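# Rules for Working Near a Robot Arm

A robot arm can pick up small things and put them away. It can move fast, and it does not feel it when it bumps into something. So people who work with robot arms follow rules. The workshop at Birkalholm has 18 of them on its wall. Some of the most important ones are explained on this page.

**Keep your hands out of the work area.** When the arm is switched on, hands stay behind the line on the floor. If something falls over, you tell the grown-up in charge. The arm is stopped first, and then the grown-up picks the thing up.

**Look at the fingers before you start.** A gripper has two fingers that close on an object. Check that they are clean and that nothing is stuck between them. 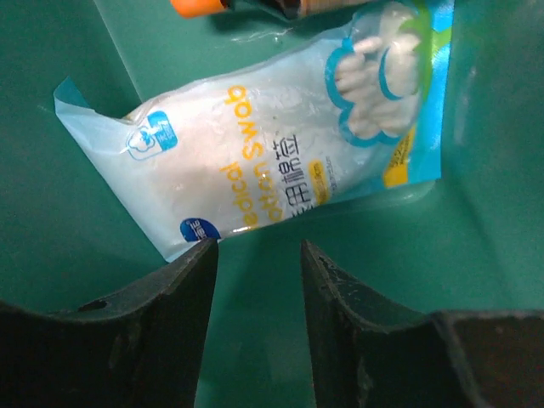
*The two gripper fingers are open. The packet holds medical cotton swabs.*

**Start with soft, light things.** A packet like that one weighs very little. Glass and anything sharp stay off the table at Birkalholm.

**Know where the stop button is.** It is big and red so you can find it quickly. Anyone may press it, even a visitor. You will not get in trouble for pressing it when you did not need to.

**Give each arm its own space.** Two arms can share one table, but they must not hit each other. Before they move, someone checks the path each one will take. 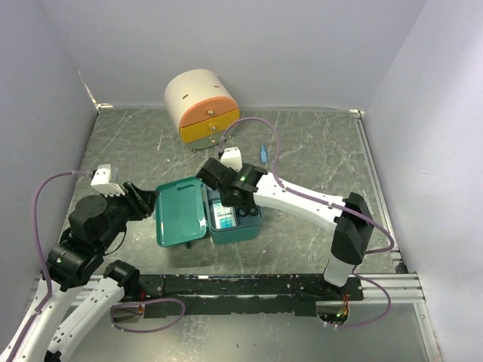 Cables need checking too. A cable has to be long enough for the arm to stretch out, but it should not catch on anything. In the Birkalholm workshop the cables are checked every morning at 9:00.

**Go slowly the first time.** A new job is always tried at 20 percent speed. If the arm goes the wrong way, there is time to stop it.

**Write it down.** After each job, the workers note what went well and what did not. The Birkalholm notebook has 96 pages, and it is nearly full.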